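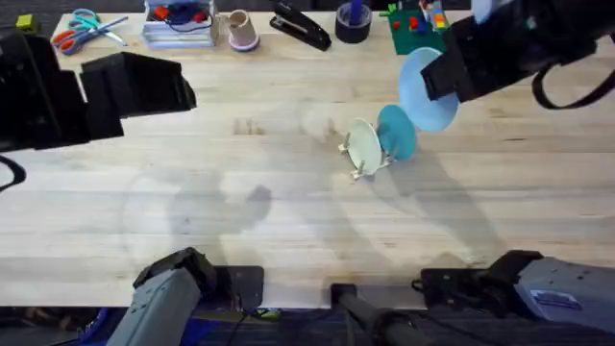 **Plates upright or stacked?**

**orkier_878** wrote:
I cleared out my kitchen cabinets in April and put a small white dish stand on the shelf, the kind with thin prongs. The plates stand on edge in it now. My sister says stacking is better and that I'm asking for chips. What do the rest of you do?

**mdoherty** wrote:
Stacked, always. A stand takes up twice the shelf and holds less. I have 20 plates in one cabinet and I couldn't fit half of them standing up.

**Dodar** wrote:
Upright for the ones I use every day. With a stack, the plate I want is on the bottom and I have to lift the rest off first.

> A stand takes up twice the shelf and holds less.

Depends on the shelf. Mine is tall and shallow, so a stack left a lot of air on top.

**mdoherty** wrote:
Then put in a second shelf. Mine cost less than a decent rack.

**vasiliauskas** wrote:
I rent, so no drilling. I have a stand and I like it, but check the gap between the prongs. Thick stoneware won't go in mine at all. Thin plates lean over and touch the next one.

**orkier_878** wrote:
Mine lean too. Does that matter?

**vasiliauskas** wrote:
Not to me. I've only chipped one, and I was in a hurry.

**Dodar** wrote:
I put them in back to back, so the rims aren't knocking on the faces. Heavy ones go in first.

**mdoherty** wrote:
Or stack them with a paper towel between each one. Still voting for the stack.

**orkier_878** wrote:
Keeping the stand for the everyday plates and stacking the big ones. I'll measure the gaps before I buy a second one.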